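Search this site
Search

I went to the town budget meeting so you don't have to

9 March 2024

Print this post | E-mail this to a friend

So I finally did the thing I've been threatening to do since we moved to Stisteneck, and sat through a whole budget night at the town hall. All of it! Doors at six, coffee in a big urn, and the folding chairs they must have bought to keep people from falling asleep.

The short version is that the town wants to put up the small business license fee by 25 percent and use the money to fix the parking and drainage on Insaurralde Street, where most of the shops are. If you run anything in town (I do my little bookkeeping business from the spare room, so yes, me too) you'd pay the new rate from next year. The mayor called it "an investment in confidence." I wrote that down and then drew a box around it, and I still don't know what it means.

I went in grumpy about it, I'll admit. My fee isn't huge, but everything has gone up, and I'd just paid my insurance in February. Then they put up the slide with the drainage costs and I got a bit less grumpy. There are 1,272 licensed businesses in Stisteneck, which is way more than I'd have guessed for a place this size, and an awful lot of them are one person and a laptop.
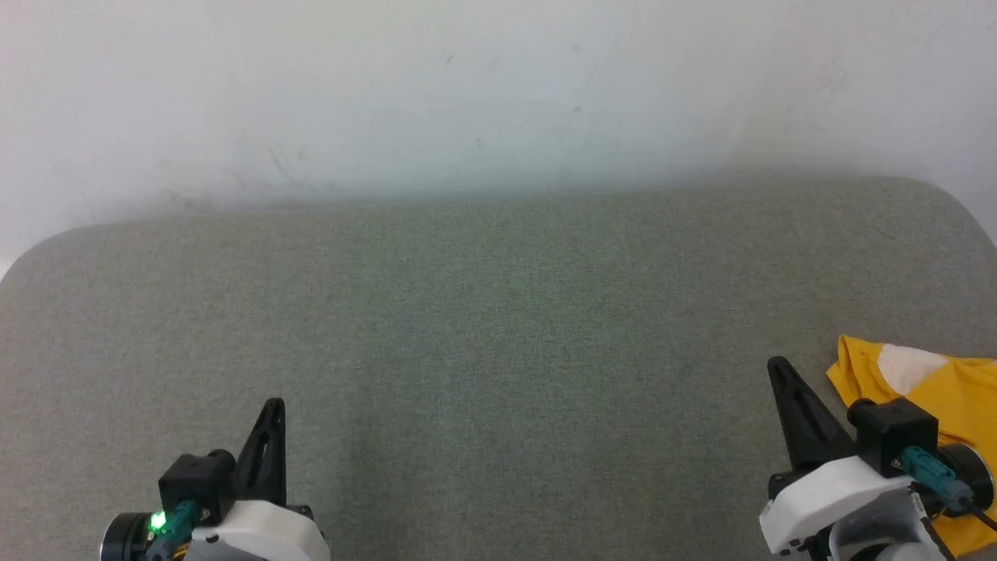
Milagros Gallardo asked the council why somebody working alone at home should pay for parking spaces that customers of the big stores will use, and whether there would be a lower rate for people with no storefront.

She got a round of applause for that. The answer was a very long "we are looking at it." I've heard that one before, about the library hours.

Then came the part I'd really gone for, which was Tritirard. If you missed it, Tritirard is the company that wants to take over the old cannery and turn it into a packing plant. They've asked for a break on their property tax for the first 3 years. The finance director went through it pretty fast — too fast for me, and I do numbers for a living — but the idea is that the town gives up some tax now and gets it back later through jobs and water bills and people buying lunch.

Maybe! I'm not against it. I'd just like to see what happens if the jobs don't show up, and that page wasn't in the handout. A man near the front asked if there was a clause to get the money back, and the director said the agreement was still being drafted.

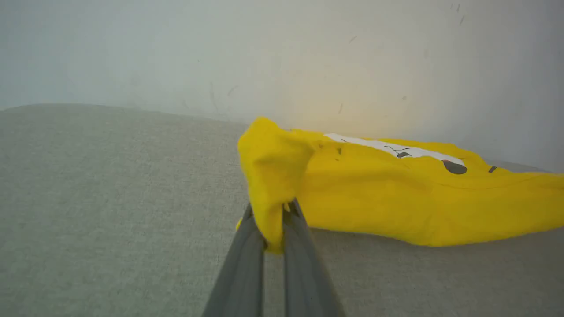

Put the clause in before you vote and not after, a woman behind me said, loud enough to get a look from the mayor.

I turned around and nodded at her like we were old friends. They won't vote on Tritirard until the next meeting anyway, so there's time to send in comments. You can drop a letter at the front desk or use the form on the town website, if you can find it (it's under Distum, the name of the new online system, for reasons I can't help you with). 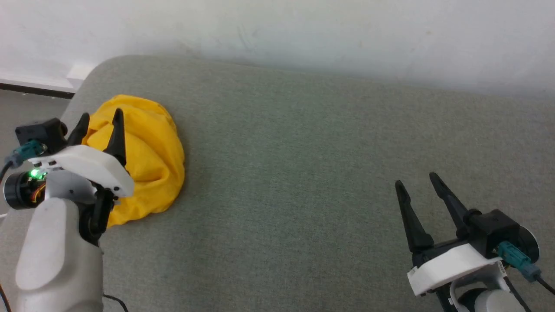 What I'm going to ask for

A lower license fee for home businesses, first of all. Nearly 3,000 people voted in the last town election, and I'd bet a good few of them have a desk in the bedroom and a license on the wall. And I want the Tritirard agreement posted online before the vote, the whole thing, not a summary.

I'm also going to ask for better chairs. My back is still not speaking to me.

Print this post | E-mail this to a friend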